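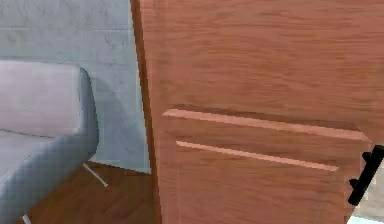 I moved the house off the Villora thermostat schedule in September and have now had the heating log running long enough to say something about it.

The old schedule had four set points per day. The new one has two: 64 overnight, 68 from 6 a.m. The furnace is a single-stage Ramside, so there is no modulation to tune. It is on or it is off. What can be changed is how often it starts.

Under the four-point schedule the log shows 920 starts over the comparison period. Under the two-point schedule it shows 877. Outdoor temperatures were close but not matched, and I have not corrected for degree days yet. Gas use is within the error of the meter reading, so I am making no claim about cost.
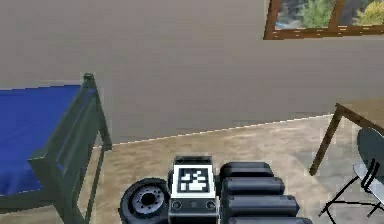
Bedroom, window wall.

The larger effect came from the deadband. The default is 1 degree. I set it to 3 and the average run went up to more than 118 seconds past the old figure. The swing is noticeable upstairs in the evening and not at other times.

Two problems remain. The Fivside logger drops its clock after a power cut and restarts at midnight, which puts false starts in the file. I delete those by hand. The hall sensor also reads high when the afternoon sun reaches it. I will move it to the inside wall on Monday and rerun the same settings.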